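Home Forum > Kitchen & Laundry > Sour dish towels after vacation

pwhiteley
Posted 22 August 2020
We got back from a trip in July and every kitchen towel in the drawer smelled sour. I have washed them twice on warm with regular detergent. They smell fine out of the dryer and bad again as soon as they get damp. There are cotton ones and microfiber ones mixed together. Do I boil them or throw them out?

steltell
Don't throw them out. Grease holds the smell. Soak overnight in hot water with washing soda, then wash on the hottest setting with no softener. Softener is half the problem with kitchen towels.

Gaber_A
Boil the cotton. Do not boil the microfiber. I ruined a full set that way. It came out stiff and would only push water around the counter.

steltell
I have boiled microfiber for years with no trouble.

Gaber_A
Then yours is better than mine was. The tag on mine said no hotter than 100 F, and I ignored it.

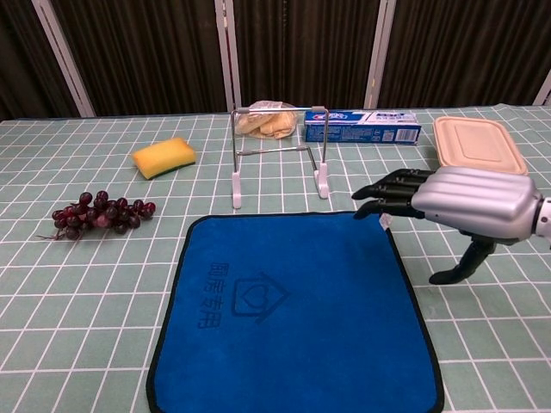
arero38
I sort mine by job, and that fixed the smell more than any soaking did. Dishes, counters and floor each get their own color and their own hook. My mother-in-law buys hers with the job printed on them, like the blue one with the Chinese writing down the side next to the little house with a heart in it. The print wears down after a while but you still know which cloth it is. I used to keep everything in one pile and the floor rags went in with the dish towels, so of course it all smelled.

pwhiteley
Mine are all white so sorting would mean buying new ones. I would like to save these first.

sendico
Vinegar in the rinse. One cup. Works every time.

steltell
Vinegar does very little for grease. It helps if you have hard water and that's it.

sendico
It worked on mine, and we have hard water, so maybe we're both right. Just don't put it in with bleach.

Gaber_A
Also check the washer. If it's a front loader, pull back the rubber gasket and look underneath. Ours was black under there and everything we washed came out with that smell.

pwhiteley
It is a front loader. I looked and it is pretty bad under there. I'm going to clean that tonight, then soak the cotton ones in washing soda. The microfiber will get a warm wash by itself.

arero38
Leave the door open between loads too.

steltell
And hang the towels after you use them. Mine used to sit in a ball by the sink.

Abdelghani, which brand did you ruin? I need new ones and want to skip those.

Gaber_A
No idea, I cut the tags off the rest and used them on the car.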